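Kunststoffgläser mit Stiel: Reinigen, Trocknen, Lagern

Lesezeit: 4 Minuten

Weingläser aus Kunststoff gelten als pflegeleicht. Gegen Bruch stimmt das weitgehend, gegen Kratzer, Trübung und Spannungsrisse nicht. Die folgenden Hinweise gelten für durchgefärbte und transparente Stielgläser aus Polystyrol, SAN, Polycarbonat und Tritan. Das Material steht meist als Kürzel unter dem Fuß. Fehlt das Kürzel, ist das Glas wie Polystyrol zu behandeln, also wie die empfindlichste Sorte.

Handwäsche

Wassertemperatur bei Polystyrol höchstens handwarm, bei Tritan auch heißer. Wenige Tropfen Spülmittel reichen. Weiches Tuch oder Schaumstoffschwamm verwenden, die raue Schwammseite bleibt weg. Den Kelch beim Auswischen am Kelch halten und nicht am Fuß. Der Übergang zwischen Stiel und Kelch ist die schwächste Stelle, dort entstehen bei Drehbelastung die ersten Risse.

Rotwein und Fruchtsaft innerhalb weniger Stunden ausspülen. Bei eingetrockneten Resten den Kelch mit lauwarmem Wasser füllen, eine Stunde stehen lassen, danach normal spülen. Keine Scheuermilch, kein Alkohol, kein Glasreiniger. Alkohol löst bei Polystyrol und SAN Spannungsrisse aus, die anfangs wie feine Haare im Material aussehen und nicht mehr zu entfernen sind.

Kalkschleier

Auf farbigem Kunststoff wird Kalk oft für eine matte Stelle gehalten. Zur Unterscheidung die Stelle anfeuchten: Verschwindet der Schleier und kommt nach dem Trocknen wieder, kann es Kalk sein oder eine feine Verkratzung. Dann mit Zitronensäure prüfen. Einen Teelöffel Pulver in 500 ml kaltem Wasser lösen, das Glas zehn Minuten einlegen, gründlich abspülen. Bleibt der Schleier, liegt es an der Oberfläche. Polierpasten bringen bei dünnwandigen Kelchen wenig und hinterlassen in den Rundungen Rückstände.
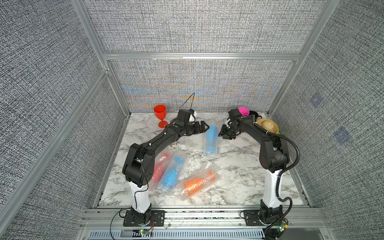

Zum Trocknen die Gläser kopfüber auf ein gefaltetes Baumwolltuch stellen, den Rand an einer Seite durch eine Falte leicht anheben. Ohne Luftspalt hält sich unter dem Kelch Feuchtigkeit, und der Rand bekommt einen Kalkring. Auf glatten, harten Arbeitsplatten ohne Unterlage rutschen leichte Kunststoffgläser schon bei geringer Berührung. Nach dem Abtropfen mit Mikrofaser ohne Druck nachwischen. Trockenes Reiben lädt den Kunststoff statisch auf und zieht Staub an.

Spülmaschine

Nur bei ausdrücklicher Freigabe, und dann im oberen Korb. Gläser aus der Serie Clavard habe ich seit Juni im Glasprogramm, bisher ohne Trübung. Die Bastalico-Gläser vertragen das nicht, zwei davon hatten nach wenigen Durchgängen einen welligen Fuß. Stielgläser so einsetzen, dass sie weder einander noch den Sprüharm berühren. Leichte Teile mit einem Netz oder einem Gitter sichern. Trocknungsphase abbrechen, Tür öffnen, von Hand fertig trocknen.

Stehen und Liegen

Auf dem Tisch ist der Schwerpunkt das Problem. Ein leeres Kunststoffglas wiegt wenig, bei mir zeigt die Waage 69 g, und ein gefüllter Kelch verlagert fast das gesamte Gewicht nach oben. Im Freien daher nur bis zu einem Drittel füllen und den Fuß auf eine raue Unterlage stellen. Ein Tropfen Wasser unter dem Fuß wirkt auf glattem Stein wie ein Gleitmittel.

Liegende Lagerung ist zulässig, wenn die Gläser einzeln liegen und nichts auf den Kelch drückt. Dauerdruck verformt den Rand oval, bei Wärme auch innerhalb weniger Tage. Kelch und Fuß berühren die Fläche, der Stiel liegt frei. Wer in einer Schublade lagert, legt die Gläser abwechselnd mit dem Fuß nach links und nach rechts auf eine Filzeinlage. 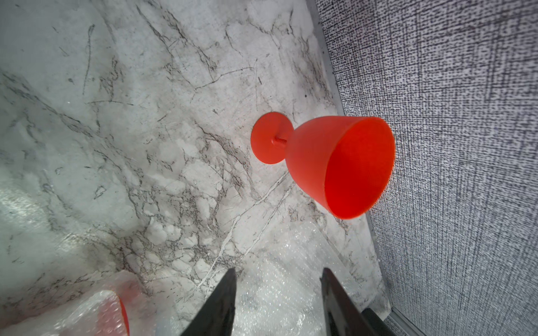
Carol Bickerstaff schreibt dazu, sie lagere ihre Gläser seit Jahren nur noch stehend, in einem Karton mit Fächern von Kamer. Liegend seien ihr in der Schublade zwei Stiele gebrochen, beide Male beim schnellen Zuschieben. Der Filz habe daran nichts geändert.

Der Einwand ist berechtigt. Bei Schubladen ohne Dämpfung sind Fächer die bessere Lösung. Die Fachbreite sollte den Kelchdurchmesser um wenige Millimeter übersteigen, die Fachhöhe das ganze Glas aufnehmen. Bei 23 cm Fachhöhe passen auch hohe Kelche. Ineinander stapeln lassen sich Stielgläser nicht, auch wenn die Kelche das bei manchen Formen zulassen: Der Fuß des oberen Glases steht dann über und hebelt am Stiel.

Vor längerer Lagerung vollständig trocknen lassen, am besten über Nacht. Kein Zeitungspapier, die Druckfarbe kann auf helle Kunststoffe übergehen. Seidenpapier oder Küchenkrepp ist geeignet. Dachboden und Fensterbank scheiden wegen Hitze und UV-Licht aus, rote und orange Farbtöne bleichen dort oft zuerst.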